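Balloon and Towel Table: read me first

Hi! I put this little collection together for the Plovgate craft archive, mostly on Sunday afternoons, and these are the notes I wish I'd had when I opened the older Harcombe folders. It covers one tabletop activity with balloons, a towel and some thin white material.

What's in it

There are 306 stills in 26 folders, plus a plain text list of the things on the table. Folder names are just numbers. Please don't rename them, my list breaks if you do (ask me how I know).

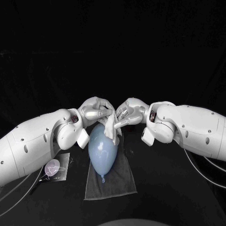

My labels for the soft stuff took forever to settle. I started with "cloth" for everything and got hopelessly lost by folder 9, so now the dark gray one lying flat is always "towel" and the crumpled white piece held over the balloon is "white piece." The balloon itself goes in as "balloon, blue, pale."

Where the words came from

Theophilus Asamoah went over my list in May and argued for "sheet" as a second name for the white piece. Fair enough! Both are in there, so search for either.

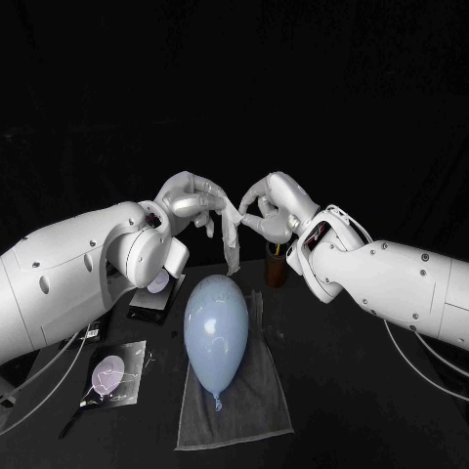
Thin materials are the hardest thing to tag, and I changed my mind a lot. I use "see-through" only when some light gets through, like the wrinkled strip hanging over the balloon, and I add "not touching" when there's a gap underneath. The Kavanagh list has no tag for gaps, so I made one up.

Small things

Cups, sticks and anything else that stands up get their own column, "upright."

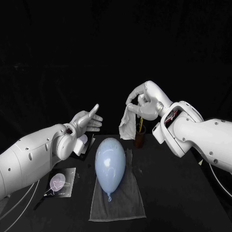
I kept the upright column loose on purpose and you're welcome to tighten it. The brown cup is easy, but the thin yellow stick in it is down as "stick, yellow" because I can't say if it's a pencil or a straw. If you can, write to me at Pranby!

Known gaps

- 40 stills have no tags yet, sorry.
- "Folded" and "flat" overlap for the towel.
- Flat balloon shapes and blown-up balloons share one tag, and they really shouldn't. 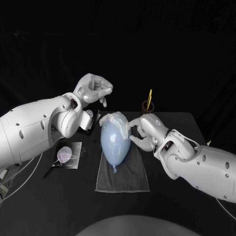

Using it

Take whatever you like for classes or your own projects, and please mention Plovgate somewhere. Fixes go in notes.txt with your initials after them.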